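Pidow open afternoon: your questions, answered as patiently as we can

Last updated: June

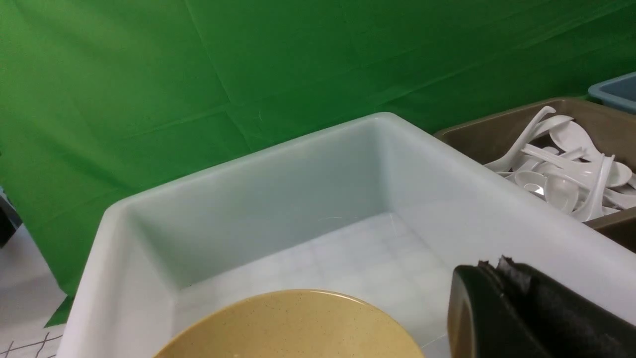 What will the robot be doing?
Sorting crockery, for as long as you care to watch. Pidow's arm takes things one at a time and puts them in bins, at a pace that makes most visitors want to lean in and help. Please don't. Plates like the speckled tan one have the big white bin, and the white spoons go in the brown bin next to it, in the sort of heap you would be told off for at home.

When and where?
The Clandilia building, ground floor, from 2pm. Demonstrations last 52 minutes, and then the engineers want their tea.

Is it always right?
No. At our last open afternoon it handled 463 items and put 9 of them in the wrong place. One visitor told us her family does worse – we have no figures on her family.

Why spoons?
They tangle. A plate is easy enough to find with a camera, but a pile of spoons all looks like one complicated spoon. Utik, the software that chooses what to pick up, spent most of the spring being confused by them.

Can I bring my own mug for it to try?
You can bring it. We suggest you also bring a mug you don't like.

May children come?
Yes, if they stay behind the yellow line. This goes for grandparents too, who are the usual offenders.

Will it take my job?
If your job is moving soup spoons very slowly, we should talk.

How many people can you fit in?
Roughly 300 across the afternoon, in small groups. Book a slot at the Onyshchenko desk in the foyer, or just turn up and look hopeful.

Is there parking?
There is a car park. It fills up by lunchtime, so the bus is the better bet.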